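Robot Manipulation Workshop, Brikcombe Evening Program
Handout 2: Getting things out of containers
Notes by Yurani Lozano

Welcome back, everybody! Last time we picked up blocks from an open table, and most of you had it working before the break, so I think we can move on to something meaner. This week is all about picking from inside a container. Please read this before you come in, even if you only skim it on the bus.

The big difference is the walls. On a bare table your fingers can come in from pretty much any side. Inside a tin or a box you have to come over the rim and down, and your gripper is wider than you think it is (the fingers are slim, but those outer arms stick out when they open). So-yul Yoon's team lost a good half hour to this in April, when they kept planning lovely grasps that ran the linkage straight into the side of the box.

Then there's the stuff inside. Snack packets are my favorite thing to practice on, because they're cheap and they misbehave! They slide over each other, they crumple, and a shiny wrapper throws back little white glints that can fool your segmentation. 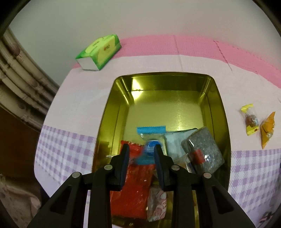 My advice is to start with the packet that has the most free space next to it, even if it isn't the one you want. Open the fingers just a bit wider than the packet, go down slowly, close, and then wait a moment before you lift. Clear plastic is the hard case. Your model may decide that a see-through wrapper is simply whatever lies under it, so label the whole packet, edges and all, and don't stop at the printed part.

If you're using the hand-held gripper to record demonstrations, do one pick per recording. Start above the rim and finish above the rim. Touran Nikzad asked whether a failed grasp should be thrown away. Keep it, but mark it as failed in the log so we can sort it out later.

For next week:

Record your demonstrations and write one line on each miss.
Swap logs with another team and see if you agree on what went wrong.
Read the Clellau notes on approach angles, first section only.

Questions go to me or to Amber Blackburn, who has the room key and the spare finger pads.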